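Grodcombe Community Breakfast Group
Minutes of the meeting held 8 August 2024

Present: Pouran Talebi (chair), Kevin Palomino (minutes), and fifteen members. Apologies from the Sánchez family, who are away visiting their new grandson, and we all send our love.

1. Minutes of the May meeting
Agreed, with one correction. The jam donated in the spring was plum and should not have gone down as damson. Kevin is sorry and has heard plenty from the plum people already.

2. Money
We have $431 in the account after paying Jiltex for the new tablecloths. Pouran reminded everyone that the hall deposit of $50 comes due before the fall breakfast, and asked that receipts be handed in with a name on them, please, even if it is only for a carton of eggs. 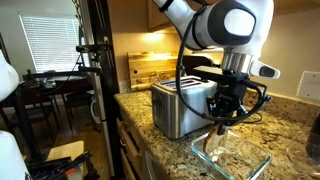 3. Fall breakfast
We fed 61 people last time, which was a lovely turnout, although the line did get long and one or two families went home before the pancakes caught up. After a good deal of friendly back and forth it was agreed to open the doors half an hour earlier and to put the coffee at the far end of the hall, so that people waiting for a refill are out of the way of people waiting for food. Kevin will ask Vullau Bakery for the same bread as before, sliced a little thicker if they can manage it. 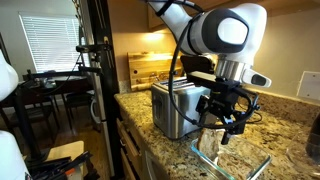 4. Equipment for the hall kitchen
Pouran went through what we own and what we keep borrowing, and the second list is a good bit longer than the first. We still need two big serving trays and a ladle that doesn't bend. There was a long talk about toasters, and most people favored a plain stainless-steel one that can stand on the counter by the serving hatch and be wiped down quickly. Kevin will look at prices and bring them next time.

5. Any other business
The lost blue cardigan is still on the hook by the door. Thanks to all who stayed to stack chairs.

Next meeting to be arranged once Pouran has the hall calendar.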